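3.2 Snack Bags and the Shared Tray

Pillow bags are a delight to study because they never sit the same way twice. The air inside makes them roll and lean on whatever is next to them, so even a small tray holds a surprising number of arrangements. Our Tesano collection has 2,413 placements, and the overlapping ones turned out to be the richest part of it.
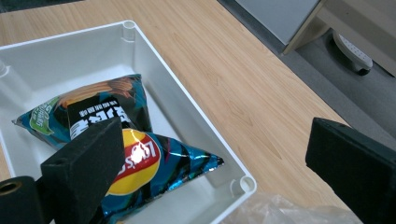

Figure 4. Two snack bags overlapping in a shallow white plastic tray.

We call an arrangement "leaning" when one bag rests partly on another, and "flat" when each has the tray floor to itself. Leaning bags hide part of the print below them, which matters a great deal to anyone looking for a flavor. The surface around the tray matters too. People use bare tabletop as a parking spot while they sort, and we were thrilled to see how strongly the free space shaped their choices.

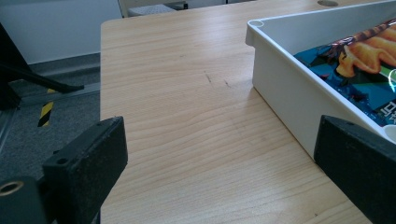
One reader of the Prergate draft objected that a parking spot only helps if it is on the side of the hand doing the sorting, and asked us to report left and right separately. We agree, and Section 4 now does so.

Tray walls deserve more credit than they usually get. A raised wall stops a rolling bag, and it also gives people an edge to line things up against.

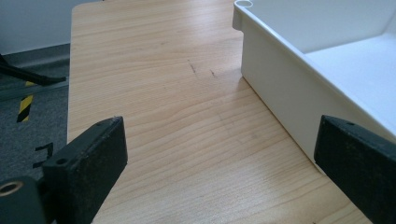

The same wall has a cost, as a bag lying close to it is harder to get under from that side. The Thoroddsen scale, which we adopt here, scores this as reach loss on 17 levels. We merged the 2 lowest levels, where the difference was too small to be useful.

Wood grain was a happy extra. Long lines running roughly one way make it easy to judge by eye whether a tray has been turned. 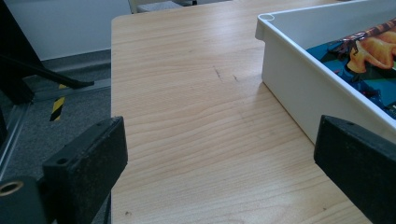 We therefore recorded tray angle against the grain for every placement, following the Tultitz convention, and kept the angle as a separate variable in the models below.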